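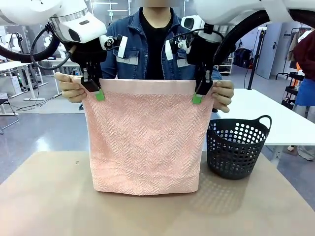
Section 6. Assisted Handover and Corner Grasp Setup

This section covers setting up the handover routine in Flimavero for cloth items: towels, pillowcases, napkins and similar flat goods. It assumes that both arms are already calibrated (Section 4) and that the wrist cameras are streaming (Section 5). If you skipped the camera check, go back and do it now. Most of the faults reported during handover come from a wrist stream that was assigned to the wrong arm.

In an assisted handover, a person offers the item and the arms take hold of it. The software decides when to close, how hard to close, and when to treat the item as held. The person decides when to let go.

6.1 Before you start

You need:

- the Flimavero control station, powered and logged in with an operator account
- both arms in the Ready state
- one overhead or side camera and two wrist cameras
- one flat cloth item for the test
- a second person at the station, if you are running the routine for the first time

CAUTION: Keep the speed limit at the Handover preset whenever a person is within reach of the arms. The preset is turned on when the routine loads, but a custom profile can override it. Check the speed field in the top bar each time.

CAUTION: Tie back long hair and remove rings and bracelets before putting your hands near the grippers. Loose cuffs should be buttoned.

6.2 Loading the routine

1. Open the Task panel and select Cloth, then Handover.
2. Choose Two Arm as the mode. Single Arm is described in 6.6.
3. Select an item profile. If your item has no profile, choose Generic Flat.
4. Press Load. The arms move to the waiting pose with the grippers open.
5. Wait for the status line to change from MOVING to WAITING FOR ITEM.

If the status line stays on MOVING for more than 19 seconds, the waiting pose is blocked or out of range. Press Stop, clear the area, and load the routine again.

Note: The waiting pose is saved per workstation and not per item. If you move the table or change its height, record a new waiting pose under Settings, Poses.

6.3 Checking what the cameras see

The handover routine uses three views at once. The fixed view finds the outline of the cloth and estimates the two top corners. The wrist views are used for the last part of the approach and for confirming the grasp.

1. Open the Perception tab.
2. Hold the item up by its top corners, facing the fixed camera.
3. Look for two markers on the live view, labeled L and R. These are the corner estimates.
4. Move the item slowly a hand's width to each side. The markers should follow the corners without jumping.
5. Turn on the mask overlay. The colored mask should cover the cloth and stop at your hands.

L and R always refer to the robot's left and right arms. A person facing the robot will find that L is nearer to their right hand. The labels can be changed to the person's side under Settings, Display, but this changes the screen only. Log files always use the robot's side.

If a marker lands on your sleeve or jacket, the mask has leaked. This happens most often when the clothing and the cloth are close in color or when the item is held against the chest. Hold the item a little farther forward. If that does not help, raise the Edge Weight value by one step and try again.

Other cloth in the background can also pull the mask away. Draw a workspace region under Perception, Region, so that anything beyond the table is ignored.

6.4 Running the handover

1. Press Arm Handover. The status line reads APPROACH.
2. Hold the item still by its top edge, with your fingers just outside the corner markers.
3. Let the arms come to the cloth. Do not push the cloth toward the grippers.
4. When a gripper reaches its corner, it closes to the Pinch setting and the status for that side changes to CONTACT.
5. Keep holding until both sides read HELD.
6. Let go with one hand, then the other.
7. Step back and press Continue.

The change from CONTACT to HELD depends on two checks. The first is finger position: the fingers must stop before they are fully closed, which tells the controller there is material between them. The second is the wrist view, where the cloth must be visible at the fingertips for several frames in a row. Thin fabric sometimes fails the first check, since the fingers close almost all the way. Lower the Minimum Gap value in the item profile for thin napkins and sheets.

Thick towels cause the opposite problem. A gathered fold can hold the fingers apart so that the controller reports a good grasp when only the outer layer is pinched. The tug test in 6.5 was added to catch this.
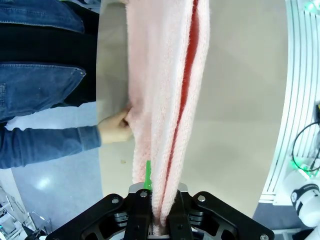
6.5 Tug test

Run the tug test each time you make or change an item profile. It measures how far the cloth slides in the fingers under a light pull.

1. With both sides reading HELD, press Test, then Tug.
2. Choose the side to test. Leave the other gripper as it is, or open it if you want to test a single grasp with the cloth hanging free.
3. Take the edge of the cloth between your thumb and fingers, well clear of the gripper.
4. Press the foot pedal or ask the second person to press Record.
5. Pull gently away from the gripper, hold for a moment, and relax.
6. Press the pedal again to stop.

The result appears as a slip value from 0 to 255. Any value under 98 is accepted. From 98 to 174 the profile is saved with a warning. Above 174 the profile is rejected and you will need to raise the Pinch setting or move the grasp point.

Do not keep raising the Pinch setting to force a pass. In trials for the Coppens laundry line, Nelly Restrepo found that moving the grasp point inward from the hem improved the slip value more than extra force did on terry cloth. The Generic Flat profile now uses her offset.

Note: Stripes and borders can confuse the slip estimate. The tracker follows small patches of texture in the wrist view, and a long plain stripe running in the direction of the pull looks the same at every point. If the tracked points gather along a stripe, turn on Ignore Lines in the Tug window and repeat the test.

Note: Bunched cloth hides texture. If the window shows TOO FEW POINTS, open the gripper, smooth the material, and grasp it again.

6.6 Single Arm mode

Single Arm mode loads only one gripper and parks the other. Steps 1 to 7 in 6.4 apply, except that you wait for one HELD status. The item will hang in folds, so the corner estimate turns off as soon as the grasp is confirmed. Routines that need both corners, such as Spread and Fold in Half, are grayed out until a second grasp is made.

To go from Single Arm to Two Arm without letting go of the item:

1. Press Add Arm.
2. Pull the free corner out to the side so that the fixed camera can see it.
3. Wait for the second marker to settle.
4. Press Arm Handover.

6.7 Saving and sharing a profile

1. Press Save Profile and enter a name. Names are limited to letters, numbers and hyphens.
2. Tick Include Tug Results if you want the slip values stored with it.
3. To send the profile to other workstations, press Publish.

Published profiles are copied over port 3028. If your network blocks it, export the profile to a file and import it on the other workstation. A profile made on Bellov grippers will not load on Vernby grippers, as the finger travel is different. Make a new one and repeat the tug test.

6.8 Status messages

WAITING FOR ITEM: No cloth found in the region. Check the region and the mask overlay.

CORNER LOST (L or R): The marker moved too far between frames. Hold the item still. The arm on that side stops and continues when the marker comes back.

EMPTY CLOSE: The fingers closed with nothing between them. The gripper opens by itself and tries again twice.

SIDE MISMATCH: A wrist view does not match the motion of its arm. The streams are probably swapped. See Section 5.

HOLD TIMEOUT: One side reached HELD and the other did not. Support the item, press Release, and start again from 6.4.

FORCE LIMIT: The pull on a gripper was above the limit. Let go of the item before clearing the message.

CAUTION: Clearing FORCE LIMIT returns the arms to the waiting pose. Stand clear before you press Clear.

Questions about item profiles can be sent to Jhair Villca through the support form. Attach the log file and the profile file, and include the software version shown under Settings, About.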